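Open the Old Tower First
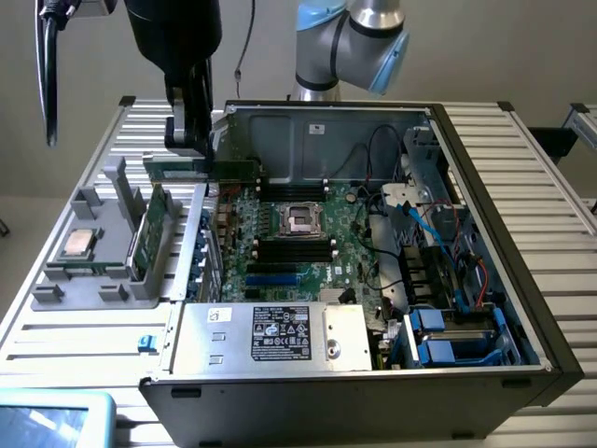

My sister-in-law says I should let the old desktops go, that a new mini PC costs less than my Saturdays are worth. She may be right about the Saturdays! I still think she's wrong about the desktops, and I've been stewing on it since dinner, so you get the long version.

A tower is one of the last machines in the house that you can get into without a heat gun. Lay it on its side, take off the panel, and there's the board, right at the height of your hands. Lift a lever and the processor comes out of its socket. Memory sticks have a notch so you can't put them in backward (you can try, I have). Compare that with my laptop, where the memory is soldered down and the battery is glued in like somebody was mad at it.

I'm typing this on a tower I bought used from Olla, the secondhand shop out past the Jutum warehouse. It was slow when I got it. I put in more memory and a solid state drive for $334 less than the new machine I'd been eyeing, and it does my taxes, my photos (12 years of them) and far too many browser tabs. I'm not editing movies here. Most people aren't!

Now, the fair complaints. Old towers are big, they gather dust, and they use more power than the little ones. Some of them can't run the newest operating system no matter what you plug in. And matching parts is a pain — the stick that fits the slot may still be the wrong speed, and the processor that drops right in may need a firmware update before the board will talk to it. I lost a whole evening to that once and went to bed furious.

But I'd like people to at least look before they haul one to the curb. Take the panel off. Blow out the dust. See how many memory slots there are and whether any are free. If it's hopeless, fine, pull the good parts and recycle the rest. Keep a spare stick in a drawer, you'll want it in November when your neighbor's computer starts beeping.

Contact | Copyright Jisberg Weekly, all rights reserved | Back to top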